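3.2 Service intervals and what the workshops recorded

Much of the trade writing on car servicing assumes that a shorter interval between services is good for the car. We were less sure. The claim is usually made by people who sell services, and the evidence offered for it tends to be a story about one neglected engine. In this section we look at the job cards of 137 cars kept by two independent workshops, one in Durnbridge and one in Welum, and ask whether owners who came in early had fewer unplanned repairs than owners who kept to the handbook.

The cards cover 18 months. Each gives the mileage at the visit, the work asked for, the work done and the parts fitted. The two workshops fill them in differently. At Durnbridge a worn brake pad found during a service is written up as part of the service, while at Welum it gets a line of its own and looks, on paper, like a separate repair. We recoded the Durnbridge cards by hand to match Welum. This took longer than the rest of the analysis, and a reader who has worked with job cards will know how much judgement goes into it. The handwriting did not help.

We counted a repair as unplanned if the owner brought the car in for it between services. Warning lights were a problem. A light that came on, was read and cleared, and did not come back before the next visit was left out of the main count and put back in for a second run. The second run moved the figures slightly in favour of early servicing at Welum and slightly against it at Durnbridge, and we make nothing of either.
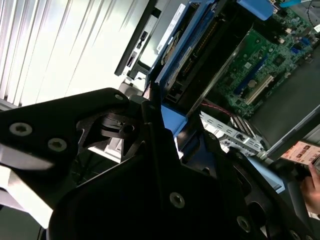

3.3 Diagnostic readings

Both workshops used the Stikach reader for fault codes, though with different software versions. Stikach's own leaflet says that codes stored since the last service give "a fair picture of engine health". We found no support for this in our cards. Cars with 3 or more stored codes were no more likely to return with an engine fault than cars with none, and several of the codes had to do with door switches and a loose fuel cap. A mechanic may well find the codes useful when set beside the noise, the smell and what the owner says. Used alone, as a score, they told us very little.

The reader does record mileage without error, and we used it to correct cards on which the written figure was lower than at the previous visit. Where the reader and the card disagreed and neither could be checked against an invoice, the visit was dropped.

We also tried the weighting method set out in the Imai report, which gives each code a value according to the system it belongs to. The weights come from fleet vans that cover far more miles than any private car in our set, and the report does not say how they were chosen. With them, early-serviced cars looked healthier. With all the weights set to one, the difference went away. A result that depends so heavily on borrowed numbers should not be leaned on, and we leave it out of the main table - it is given in the appendix for anyone who wishes to try other values.

Figure 2. Computer case, open.
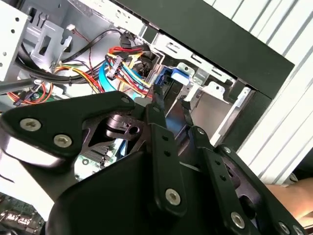 The foreman at Welum, shown a draft of this section, objected that owners who come in early are often the ones who have already heard a knock or felt a pull in the steering, so that their cars start out worse than the rest. Counting their later repairs against early servicing was, in the foreman's words, "marking down the patient for seeing the doctor". It is a reasonable complaint and we cannot fully answer it. The cards have a box for the owner's remarks, but at Durnbridge it is mostly blank. When we removed every visit with a remark about noise, steering or brakes, the gap between early and on-time cars became smaller without changing direction.

The opposite pull is also likely. Owners who service early may drive more gently, park under cover and buy better tyres, all of which would flatter the early visits. We have no measure of any of it. Nor could we follow cars that were sold or taken to another garage, and it would be rash to suppose that unhappy customers stayed.

What remains is modest. Oil changes carried out well ahead of the handbook distance were not followed by fewer unplanned engine repairs at either workshop. Brake work was different - pads and discs caught early did seem to save the cost of later calliper work, mostly on older cars, though the number of cases is small and nearly all come from Welum. We would not advise an owner to change habits on the strength of it. We would ask that workshops printing "recommended" intervals shorter than the maker's say where the figure comes from.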